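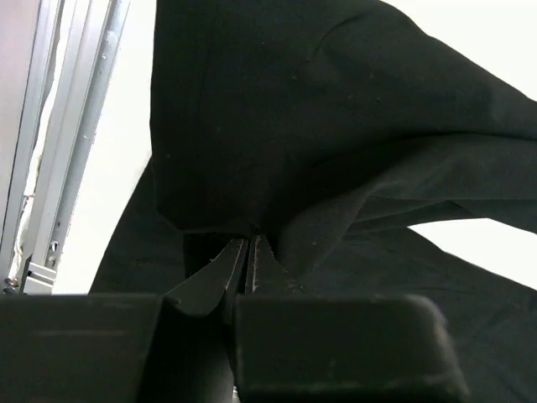

I have now read the story of the Nukirby schoolmaster in so many places that I could recite it in my sleep, and I believe less of it each time.

If you didn't grow up round here, it goes like this. A poor boy, orphaned young, is taken in by a farming family outside Nukirby. He teaches himself to read from seed packets. He walks to school in Amdale and back in all weathers, becomes a teacher himself, and spends his evenings crossing beans in the school garden by lantern light. After 1,152 failed crosses he gets the Tidia, the bean that would stand up to a wet summer and fed half the county when the potatoes went wrong. A big seed firm, Vávra, offers him a fortune for it. He refuses, gives the seed away to his neighbours, and dies without a penny.

It's a lovely story. My own class did it as a play when I was nine and I was one of the beans. There is a plaque, there is a bench, and every summer the tea towels come out. I have nothing against the man. I think he probably was a good teacher and I'm fairly sure he grew beans. What I've been trying to find out, on and off since the winter, is where the rest of it comes from.

Start with the seed packets. Every account I've read says he learned his letters from them, and the more recent ones have him tracing the words with his finger by the fire. I asked at the county record office whether farm families in the district would have been buying seed in printed packets when he was a small boy. The answer was a polite "some might have". Most people saved their own or bought it loose. So it isn't impossible, but it's an odd thing to be certain of, and the source everyone is copying turns out to be the souvenir booklet the parish sold to raise money for the school roof. It runs to 80 pages and there isn't a reference in it. The author says in the foreword that the stories were "gathered from those who remember", and by the time it was printed anybody who remembered him learning to read would have had to be well over a hundred.

I don't blame the booklet. It was written to mend a roof. I do blame the people who have quoted it ever since as if it were a parish register.

The walk to school is more interesting, because it can be checked. The farm is still there and so is the road. I walked it one Saturday in March, with a flask and a bad temper, and it's perfectly doable for a child, though not much fun past the bridge. But the Amdale school log book survives, and it's a marvellous thing, full of measles and broken windows and complaints about the stove. Children from the Nukirby side are listed separately because there was some row over who paid for their coal. His name isn't among them. It isn't anywhere in the book for any of the years he could have been a pupil. There was a small school in Nukirby itself at the time, a few minutes from the farm, and its records are lost. You can probably see where I'm heading. A boy who went to the nearest school is no use to a playwright.

To be fair, log books leave people out. The Amdale head clearly got bored in places, and one whole term is a single line about the weather. So I'd call that one not proven.

Now for the number, which is the bit that really set me off. 1,152 failed crosses. It's on the plaque. It's so exact that it sounds like it must have come from a notebook, and every writer who uses it says or hints that it did. I have looked for that notebook. The museum hasn't got it and has never had it. The family, who were very patient with me, haven't got it either and said they'd always assumed the museum did.

What the museum does have is a garden plan in his handwriting, showing the school plot laid out in rows with the number of plants to a row. I sat down with the photocopy and a calculator. If you add the rows, you get 1,152 bean plants. That's all. It is how many beans he could fit in the ground. No failures come into it, and nothing on the sheet mentions crossing one variety with another. Somebody, at some point, took a planting plan and made it into a life of heroic disappointment.

I was pleased with myself for most of a day over that. Then it occurred to me that I'd done what I keep moaning about in others, and taken one sheet of paper and told a story with it. He may well have made crosses. He may have made thousands. The plan doesn't say he didn't. It just can't be used to say how many times he failed, and I'd like the plaque to stop doing so.

As for whether he bred the Tidia at all, I can find 3 accounts written within living memory of him, and no two agree. In the first, a short notice in the local paper when he retired, the bean was "raised by him from seed brought by a relation". In the second, a letter to the same paper after his death, it was an old local bean he had merely kept going when others gave it up. The third is a gardening column which says he bred it, gives no details, and spells the name wrong. The first two sound to me like a man who was good at picking out and keeping the best plants. That's a real skill and it takes years. I'd be happy to honour somebody for it. But it has been swapped for the lantern and the paintbrush, presumably because selecting the best pods and putting them in a jar doesn't look like much on a stage.

And nobody feeds half a county on one school plot's worth of beans. I'm sorry, but they don't. The wet summers were real and the potatoes did fail, and the relief accounts for the district are there to be read by anyone who'll sit with them. They list oatmeal, dried peas brought in by rail, and a good deal of soup of unstated contents. Beans appear twice, both times as a gift to the infirmary.

Which leaves Vávra and the fortune. This is the part people get crossest about when I question it, I suppose because it's the moral. The firm did exist, and it did write to him. I've seen 2 letters, both in the museum, both kept flat in a box that had the wrong label on it. The first thanks him for his sample and asks for more. The second says the firm has grown the bean for a season, finds it close to one already on its list, and doesn't wish to take it further. There's no offer. If anything, it was Vávra that turned him down.

There may have been other letters. I've been told so, quite firmly, by a man at a bus stop. But a missing letter can say anything you like, and the ones we've got say the reverse of the story. I don't think it makes him smaller, either. Plenty of decent growers sent things off and had them sent back. He went on handing out seed afterwards, which we know from several thank-you notes, and I find that easier to like than the noble refusal.

The dying without a penny is wrong as well, by the way. He left a will. It isn't a grand one, but there was a house in it, and a piano.

I gave a short version of all this at the history evening in Nukirby and it went down badly. One lady asked me what harm it did. It's a reasonable question and I made a mess of answering it. What I should have said is that children round here are being told that he was admirable because he was poor and alone and failed over a thousand times and wouldn't take money. The records show someone with relations who sent him seed, a school that gave him a plot, and neighbours who wrote to say thank you. Take all of them out and you've been unfair to a fair number of people, him included.

I also think that once you let the nice stories through without checking, you've no business complaining about the nasty ones. There's one of those too, about how he treated his assistant teacher. It has just as little behind it and I'm not going to repeat it here.

Things I'd still like to find: the Nukirby school records, obviously, which were last heard of in a vestry cupboard. Any seed list of any date that mentions the Tidia before he took over the school garden. And whatever the first printed mention of the 1,152 crosses is, as I can't get it back any further than the booklet. If you've got old parish magazines in the loft, I'll come and read them and I'll bring my own sandwiches.

I'm growing the bean this year, from seed given to me by someone in Amdale who had it from her aunt. It's a decent bean. A bit stringy if you leave it.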